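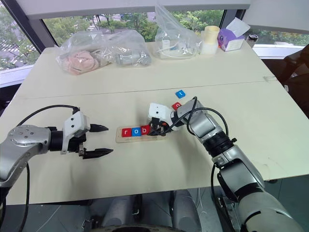
The man from Gidenetti came up the hill with a jar of water and put it on Ji-hoon So's counter next to the register.

"Taste it," he said.

"What's it supposed to do?"

"It's from the Burura spring. Just taste it."

Ji-hoon had run the feed store in Clinedstead long enough to have been offered a lot of things in jars. He had been sold a powder that kept deer off beans, and the deer had eaten the beans and then, as far as he could tell, the powder. He unscrewed the lid and smelled it. It smelled like a jar that used to have pickles in it.

"My sister's knee," the man said. "Fifteen years she couldn't kneel in church. She drank this for five days."

"And now she kneels."

"Now she kneels."

"Did she do anything else those five days?"

The man thought about it. He had an open, sunburned face, and he seemed to be giving the question a fair try. "She stayed off the ladder," he said.

Ji-hoon drank some. It was water. There was a little iron in it, the way there was in his own well, and something of dill. He put the lid back on and waited, in case he was supposed to feel something, and mostly felt that he had left the side door open and the cat would be in the seed.

"A hundred dollars a case," the man said. "You'd sell it for whatever you like."

"Who else is carrying it?"

"Symonenko's."

That stopped him for a second, because old Symonenko down at the crossroads did not carry anything he hadn't carried in 1980. He wouldn't stock the green twine. Ji-hoon said he'd think it over, and the man shook his hand with both of his and left the jar.

He closed early and drove to the crossroads. Symonenko was on a stool behind the stove catalogs, peeling an orange onto a newspaper.

"Are you selling that water?"

"What water?"

"From the Burura spring. Fellow from Gidenetti says you carry it."

Symonenko pulled off a long piece of peel. "He left me a jar," he said. "Told me you were carrying it."

"I'm not."

"No. I figured." He offered half the orange and Ji-hoon took it. They ate and looked out at the gas pump.

"Did you drink it?" Ji-hoon asked.

"Some."

"And?"

"I'm 70 years old," Symonenko said. "I slept through the night. I don't say it's the water. I'd had soup."

"It would be the soup."

"That's what I said to my wife."

Behind him, on the shelf with the lamp oil, was the jar. It was down to the last inch. Ji-hoon looked at it and Symonenko saw him look and moved his stool over a little.

On the way home he took the Burura road, which added most of an hour. He told himself the bridge at the other end was icing up and he ought to see what kind of shape it was in before December. The spring was a pipe coming out of a bank. Somebody had nailed up a tin cup on a chain and somebody else had taken the cup, so there was only the chain. Two cars were parked on the shoulder with their lights on. A woman in a long coat was filling milk jugs, and behind her a boy waited with a bucket.

"Does it work?" Ji-hoon asked her.

"Does what work?"

"The water."

She looked at him as though he might be slow. "Our pump's broken," she said.

He laughed out loud, alone in the truck, for a good mile. He would tell Symonenko in the morning. He'd tell the man from Gidenetti too, if he ever came back for his answer - a hundred dollars a case, and people washing their dishes in it.

The jar was still on the counter when he got in. The cat was in the seed. He put the cat out, shut the side door, and turned off the lights over the register. His shoulder had been bad since the hay delivery and it caught him when he reached for the switch, the same as it had all week.

He stood there in his coat. Then he went and found a clean glass, so as not to get the dill.

Contact the editors | © 2023 All stories remain the property of their authors | Back to top

We use cookies to remember your reading preferences. By continuing to use this site you agree to their use. Accept | Manage settings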